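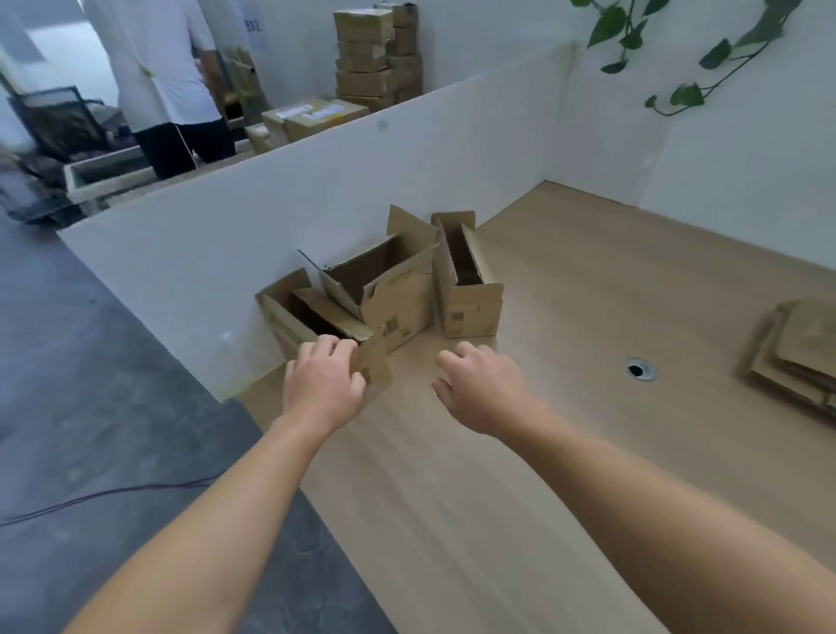
Box opening bench: what would you buy first?

packrat_dell
Posted Wednesday, 7:42 pm

OK, I am way too excited about this. We finally have money for the packing area and I get to write the list! Most of our day is opening cartons, folding flaps back, emptying them and flattening the cardboard. All by hand, at an ordinary desk against a partition.

Two options so far. A Rokdale carton opener at $1385, used, or a Geerts height-adjustable bench with a roller top at $600 plus a $149 tape dispenser. We handle mixed sizes, low wide ones and tall narrow ones in the same hour. Thoughts?

gluegun77

Bench, easily. Mixed sizes are murder on the cheaper openers. You'd be cranking the guides all afternoon.

packrat_dell

That's what I was afraid of. The demo was so much fun though, it just ate through them.

mezzanine_mo

I'll disagree with gluegun. We've run a Rokdale for 3 years and sorting by size before you feed it takes hardly any time. Do a batch of tall ones, change the guides once, do the wide ones. My wrists have never been happier. Do budget for blades and a spare belt, those aren't in the price.

gluegun77

Sure, if you have floor space to sort on. With boxes stacked up the back wall and more leaning in front, where do the batches go?

mezzanine_mo

Fair point. We have a Gillow rack for that and I forgot it cost money too, lol

tinylabel

Has anyone priced a scanner arm? Small barcodes end up on a different face of every carton and you lose more time turning boxes than cutting them. Nuvia does a fixed overhead reader, and I'd put that ahead of either one.

packrat_dell

Ooh, I hadn't thought of scanning at all! Does it read a label on the lower front of a tall box, or only the top?

tinylabel

Only what it can see from above, unless you add a side unit. Ask them for a trial with your own cartons, your worst ones.

gluegun77

Whatever you pick, measure the desk first and see where the cable hole lands. Ours ended up right under the roller feet.

packrat_dell

Going in early with a tape measure. I'll ask Nuvia about the trial and see if Rokdale will run a mixed batch while I watch. Will post the numbers!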